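**Counting cubes** are small, plain blocks of equal size used in the teaching of early arithmetic. They belong to the wider group of classroom objects known as manipulatives, which also includes rods, beads, counters and tiles. Cubes are most often used with children in the first years of primary school, although they also appear in later lessons on volume and surface area.

## Use in number work

In the earliest lessons, children match one cube to each number word as it is spoken. Teachers then introduce grouping, commonly in fives and tens, so that a number such as 34 can be laid out as three rows of ten with four left over. Addition is shown by joining two groups, and subtraction by taking cubes away from a larger one.

Most schemes move from objects to drawings and then to written figures. The speed of this change differs between schools. The Henao scheme, for instance, keeps cubes on the table throughout the second year, while the Zavov course withdraws them after the first term and brings them back for division.

## Form and colour

Cubes are sold as plain or linking blocks. Plain cubes have flat faces and can be stacked or set side by side; linking cubes have a stud on one or more faces and hold together when lifted. The most usual edge length is 2 cm, though smaller cubes are made for work with large numbers.
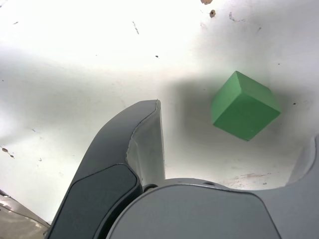
A green cube with slightly rounded edges.

Colour serves several purposes. In sorting tasks it gives children a simple rule to follow, and in pattern work it allows a sequence to be built and extended. Some schemes give each colour a fixed value, a practice more closely linked with number rods. Critics of fixed values argue that they make it harder for pupils to treat every cube as a single unit.

## Volume and surface

Older pupils use cubes to find the volume of a box by filling it in layers. The same blocks can show that solids of equal volume may have different surface areas – a row of eight cubes has 34 exposed faces, whereas the same eight arranged as a larger cube have 24.

## Supply and storage

Schools generally buy cubes in bulk. The Flallent catalogue lists a whole-school set of 2,000 pieces, divided into trays by colour, and the Kilar range offers smaller sets for single classrooms. Replacement cubes are usually sold by colour.

## See also

- Base ten blocks
- Number rods
- Abacus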